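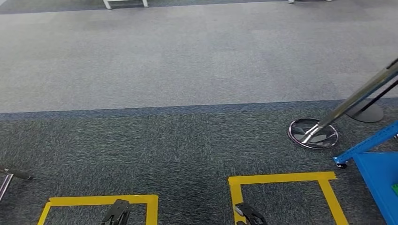
¿Ya saben las máquinas recoger la casa?

23 de abril de 2019

Queridos lectores, hace ya unas cuantas entregas que me vienen preguntando lo mismo, con distintas palabras y siempre con un poco de esperanza en la voz (o en el correo, que para el caso es igual): ¿cuándo va a llegar el robot que pase la aspiradora por debajo de la mesa, doble las toallas y deje la tienda arreglada antes de abrir? Me lo preguntó una lectora que lleva una mercería, me lo preguntó mi cuñado y me lo preguntó también el señor que nos trae el papel de la imprenta. Así que me fui a Maresdale, a pasar una mañana larga con la gente de Stukex, y vuelvo con una respuesta que es un «todavía no» bastante más alegre de lo que yo esperaba.

Me recibió Nayeli Palomino, que dirige las pruebas y que tiene una paciencia infinita con quienes llegamos sin saber nada. Lo primero que me enseñó fue el suelo. Yo iba dispuesta a admirar brazos y pinzas, y ella venga a hablarme de moqueta. Una moqueta gris clara, otra más oscura y moteada, la franja azulada que las separa, y sobre la parte oscura unos rectángulos de cinta amarilla, con las puntas montadas unas sobre otras en las esquinas. Cada rectángulo señala una zona de trabajo: dentro se deja una caja, una cesta o un trapo, y dentro tiene que volver a quedar cuando la máquina termina. Parece cosa de niños, como la rayuela, pero es la manera de saber si «ponlo ahí» se ha entendido.

Y es que en nuestras casas y en nuestras tiendas «ahí» quiere decir muchísimas cosas. Piensen en un local cualquiera a última hora, con los postes que ordenan la fila apartados a un lado y un carrito a medio vaciar. Una persona lo mira un segundo y sabe qué se mueve, qué pesa y qué más vale no tocar. La máquina tiene que aprenderlo casi todo, y un poste cromado con su base redonda, que a nosotros nos parece de lo más inocente, le devuelve un montón de reflejos que la confunden. Ovidiu Onu, que programa los movimientos, me confesó que en febrero dedicaron casi todo el mes a los objetos brillantes y que él ya no puede entrar en un banco sin fijarse en los postes.

Para el programa que llaman Midora han repetido 1.023 veces la misma tarea, que consiste en levantar una caja ligera con dos pinzas y pasarla de una zona a la otra. Con la caja de siempre va de maravilla, me dijo Nayeli, y con una caja nueva va regular. Con una bolsa de tela (yo pregunté por la bolsa, claro, porque en mi casa todo acaba en bolsas de tela) hay mañanas buenas y mañanas de mucho café. El intento que vi yo duró 38 segundos, y confieso que aplaudí al final, aunque cualquiera de ustedes lo habría hecho en tres y hablando por teléfono.

¿Qué sirve entonces hoy, para quien tenga un taller pequeño o una tienda? Pues tareas repetidas, en un sitio fijo y con cosas que se parezcan entre sí. Trasladar cajas iguales, sí, con alguien cerca. Reponer un estante revuelto, doblar ropa o recoger el cuarto de un adolescente, no, y en Stukex prefieren que no demos dinero a quien nos prometa lo contrario. Ovidiu calcula que necesitarán otros 2.000 ensayos, esta vez con objetos blandos, antes de atreverse a probar en un comercio abierto al público.

A mí lo que más me gustó fue ver cuánto respeto le tienen allí a la faena corriente. Llevo toda la vida oyendo que recoger no tiene ciencia, y resulta que hay una sala llena de ingenieros dándole vueltas a cómo se agarra una bolsa. Se lo conté a mi madre por la noche y se quedó callada un buen rato, y luego me pidió que preguntara por las sábanas bajeras.

Pregunté por las bajeras. De momento, ni acercarse, pero Nayeli ha apuntado la idea. Si alguno de ustedes tiene una tarea de la casa o del taller que quiera ver puesta a prueba, respondan a este mismo correo y se las haré llegar todas juntas antes de mi próxima visita.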